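Matte or gloss for a white tabletop in a shared kitchen?

Posted in Home and Workspace > Furniture and Surfaces
Nov 14, 2018

splitlevel

We are redoing the shared kitchen on the ground floor of our building in Tovside. It gets used for lunch on weekdays and for a baking club in the evenings. The old table was dark varnished wood and it made the room feel small, so we have agreed on white. What we haven't agreed on is the finish.

The two we are looking at are both from Hokora. Same size, same legs, same price once you add delivery. One has a gloss top and one has a matte top. The store sent a sample square of each and I have had them on the counter since October.

What I have found so far: the gloss square wipes clean in one pass but shows every streak. The matte square hides streaks but I managed to get a gray mark on it from the bottom of a saucepan, and it did not come off with dish soap. I have not tried anything stronger because I don't want to ruin the sample and then not know if it was the mark or the cleaner.

Other details in case they matter:

The room has one window, facing west, and ceiling lights that are on most of the day.
The walls are going to be white too. Either paint or panels, not decided.
People put hot things down without asking. We can supply mats but I can't make anyone use them.
Budget for the whole room is $2000 and the table can't be much more than a quarter of that.

So, which finish holds up better over a few years, and is there a safe way to get pan marks off matte? Also interested in whether white walls plus a white table is a mistake.

oldgrout

Gloss. Easier to clean. We had matte at work and it looked dirty in a month.

gravelpath

I fitted out break rooms for a living until I changed jobs, so I have put in a lot of both. I would go matte here, with a few conditions.

Start with the marks. A gray line from a pan is nearly always metal rubbed off onto the surface. It is sitting on top. The tabletop hasn't been cut, even if it looks like a scratch. Run a fingernail across it. If you feel nothing, it will usually come off.

The order I use:

Warm water and dish soap on a soft cloth. You did this already.
A paste of baking soda and water, rubbed with a fingertip in small circles, then rinsed twice. Go lightly.
A damp melamine sponge with almost no pressure. Stop as soon as the mark is gone.

Try the last two on a corner of the sample first. Melamine sponges are a very fine abrasive, and on a matte top they will leave a shiny patch if you lean on them. People then scrub the area around the shiny patch to even it out and end up with a larger shiny patch. You can't get the matte back after that. The same goes for cream cleansers and anything sold for stovetops.

Gloss has the reverse problem. It starts out perfect and collects fine scratches from plates, keys and laptops. On white you won't see them from straight above, but with a west window you will see them every afternoon when the sun comes in low. Gloss also throws the ceiling lights back at you. In a room where people sit and eat, that gets tiring faster than you would expect from a small sample.

For heat, the finish makes very little difference. What matters is what is underneath and how the edges are sealed. Ask Hokora what temperature the top is rated for and get the answer in writing. If they can't tell you, assume it won't take a pan straight from the oven. For a baking club I would skip loose mats and get two big trivets heavy enough that they live on the table and never get put away in a drawer. People use what is already in front of them.

Also ask about the edges. A wrapped edge with no seam on the top side will outlast a glued strip, especially if the table gets wiped down several times a day. The strip lets water in at the corners and then the corner swells. I have thrown out more tables for swollen corners than for stains. Rounded corners do better than square ones, and they are kinder to hips in a narrow room.

For everyday cleaning get two cloths, one wet and one dry. Most of what people call "dirty looking" on matte is dried soap. If your building already buys a spray cleaner, check that it isn't one with wax or polish in it. I used the Patetti unscented concentrate, 30 ml to a bucket, because it rinsed off without a film. Any plain dish soap will do the same if you rinse.

doublehem

Agree with most of what gravelpath wrote, except that I wouldn't bother with the baking soda. I find it gets into the texture of some matte tops and you spend longer rinsing it out than you did on the mark. Rubbing alcohol on a cotton pad has worked for me on ink and on some of the metal marks. Test it first, of course.

On the white on white part of your post. We did it two years ago in a rented unit, with panels on the wall, and I would do it again. The worry was that it would feel like a clinic. What saved it was that everything you bring into the room has some color. Plates, mugs, dish towels, food. If you buy white dishes as well then yes, it will look cold.

The table is matte white and the wall behind it is white paneling:

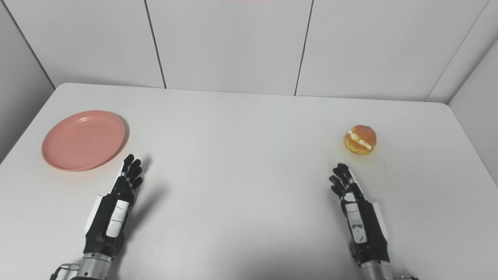
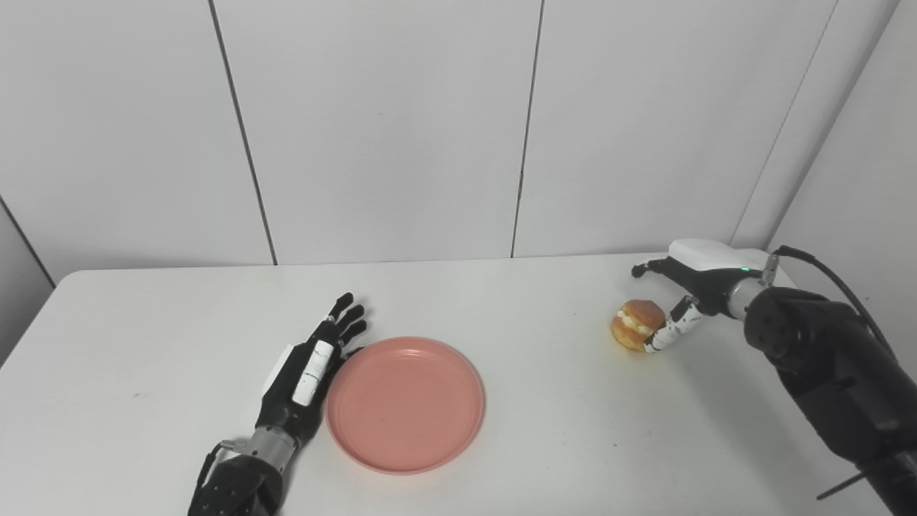 On panels versus paint, cost is the main thing. Our panels came from Mbwambo and the bill was 87 per sheet before trim, and you need more sheets than you think because of the offcuts around outlets. Paint for the same wall was under 100 including rollers. With your budget I would paint three walls and panel only the one behind the table, where chairs and elbows hit it.

If you do go with panels, decide where the joints land before you cut anything. I started from a corner that wasn't square and had to plane the last sheet to a taper. It's fine now but it cost me a Saturday. Get a level line on the wall first and work from the middle outward so both ends get a similar width. Leave a small gap at the floor too, so mop water doesn't wick up.

Whites do not match each other, by the way. Hold the table sample up against the panel sample in your own room, in daylight and again with the lights on. One of ours looked fine in the store and slightly yellow at home, and we sent it back. A tabletop that is a little grayer than the wall is easier to live with than one that is a little creamier.

splitlevel

Thanks, all. The fingernail test says it's metal. I did one half of the mark with baking soda and the other half with alcohol. The baking soda took it off completely and the alcohol took off most of it, so it might depend on the pan. No shiny spot that I can see.

I asked Hokora about the heat rating and the edges and am waiting to hear back. Leaning matte. Panels on one wall sounds right for our budget, and I'll ask Mbwambo whether they sell part sheets.

oldgrout

Still say gloss but it's your table. Ask if the top can be replaced separately from the legs. Ours could and we never had to buy the whole thing again.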